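Notebook, Pasthorpe audience desk
Monday, started 9:40

Continuing from the last entry. The question is still the same: do the people who pay for the Pasthorpe weekly read the council coverage, or do they pay for something else and the council coverage is only there. Mal-soon thinks the second. I have no opinion yet, or I try not to have one.

Returns

The reader survey closed on the weekend. We sent it to 1,069 addresses from the subscriber list and got 269 back. After I removed the doubles (same household, answered from phone and then again from laptop) and the ones who stopped on the first page, I have fewer, but I did not write down the rule for removing as I was going, so I will do it again tomorrow from the raw file. Please do not use the cleaned sheet until I put my initials on it.

One problem I already see. The paper form that went to the library in Clovley has the questions in a different order from the online form. On paper, "What did you read last week?" comes after the list of our sections. Online it comes before. So the paper people had the list in front of their eyes when they answered, and of course more of them say they read the council page. I should keep the two groups separate. I-seul says we can weight it, but I don't want to weight something when I don't understand how big the effect is.

Coding the open answers

Question 11 is the open one, "Tell us about a story you remember." We did the first batch by hand, two coders, without talking. Categories at the moment:

council and planning
schools
roads and parking
deaths, births, weddings
sport
crime and courts
other

Parking is the difficult one. If a person writes "the article about the meters on Gil Street," is it roads or is it council? I-seul put all of these in council, because the council decided it. I put them in roads, because I think the reader remembers the meters and does not remember the vote. We disagreed on most of that group and on almost nothing else. For the second batch we allow two codes per answer, a first and a second, and we report only the first in the main table. The first code is the thing the reader names in his own words.

Also there is a small number of answers that remember a story we never published. At least two I am sure were from the radio, and one is a Facebook post of somebody in Clovley. I keep these as their own group. I think this is more interesting than the rest of question 11, but it was not in the plan, so it goes in the appendix.

Archive check

I wanted to know what share of the paper is really council stories, to compare with what people say. I took the spring run of issues, up to the end of May, and exported all items from Zelia. The export has 786 items. It counts a photo caption as an item when the caption has its own byline, so the real number of stories is lower. Mal-soon remembers that this was switched on when the calendar pages moved into the system and was never switched off. I wrote to support and asked if it can be filtered. No answer at 2 pm.

Meanwhile I filtered by length. Everything under 105 words I looked at by eye. Most are captions and corrections, but the short council notices are in there too ("The planning meeting is moved to the small hall"), and I think a notice is a service to the reader and should count. I left them in and marked them N.
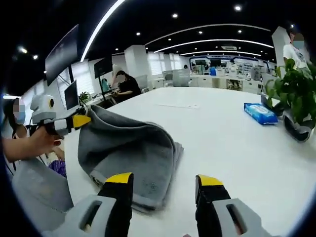
Interviews

Four phone interviews finished, two more to do this week. Short notes only, the full ones are in the shared folder.

The retired teacher reads everything, front to back, and keeps the issues. She said the council reports are "too polite." I asked her for an example and she gave me three with approximate dates. I found two of them.

The man with the garage reads the classifieds and the sport, and then his wife tells him the rest. So is he a reader of council news? In the survey he answered no. I would say a little bit yes. We have no question for this and it is too late to add one.

The young couple pay because his mother gave them the subscription and they feel bad to cancel. They liked the piece on the school bus.

The fourth one asked me not to make notes, so I did not.

To do

- clean the raw file again, write the rule down this time
- separate paper and online before any table
- second batch of question 11, I-seul and me, two codes
- ask support again about the captions
- ask Mal-soon for the old rate card, she says the 2009 one had a readership number in it, and I would like to see how they measured it
- call the last two, evenings are better for both

5:15. Support answered. The filter exists but only for administrators, and I am not one. Sent to Mal-soon.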